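September, evening

I want to write a little before I sleep, even if my English is tired today. Marcelino Seixas told me that if I write every night, two pages or two lines, the language will come into my hand by itself. So I write.

In the morning it rained and I stayed in Branwood with the boxes. I have lived in this apartment 8 months and still there were boxes from the old place, with my mother's handwriting on them. One said "kitchen, good" and one said only "various." I opened "various" first. Inside were candle ends, a tablecloth with a burn, old bills from Wiline for an internet I do not have anymore, and a bag of buttons. I kept the buttons. The tablecloth I also kept, I don't know for what.

At noon Liviu Bogdan called and we talked for 30 minutes about his son Filip, who wants to leave school and learn to cook. Liviu is angry, but I could hear that he is also a little proud. I said that a cook always eats. He did not laugh.

After lunch I walked to the Vurkero shop to look at the lamps. There is one that I like very much, with a green shade, but it costs 700 and I am not a crazy person. I bought light bulbs and went home by the long street.

Then I could not stop thinking about glasses. It is a strange thing to think about on a wet day. In my mother's house the glasses stood in a closed cabinet and we took them out for Easter and for the priest. I always wanted them to be outside, where a person can see them. I like when they hang on something, with the feet up, and the color does the work for the whole table. 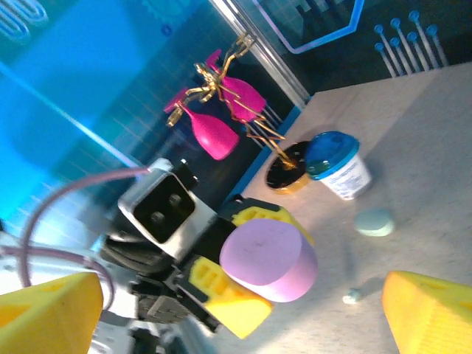 Pink would be too much for my mother. She believed that a wine glass must be clear, so the guest can see what you give him. But I think a strong pink together with gold looks happy, and on a gray day I need this more than I need to see the wine. A stand like a little tree takes not much place either. My shelf is narrow and already has the radio on it, so I must decide where the radio goes.

I have to write to Marcelino about Saturday's, no, about the next lesson, and ask him if it is "hanged" or "hung" for glasses. I believe hung.

The soup was too salty again. Tomorrow I will open the box "kitchen, good" and call Liviu back, he sounded alone.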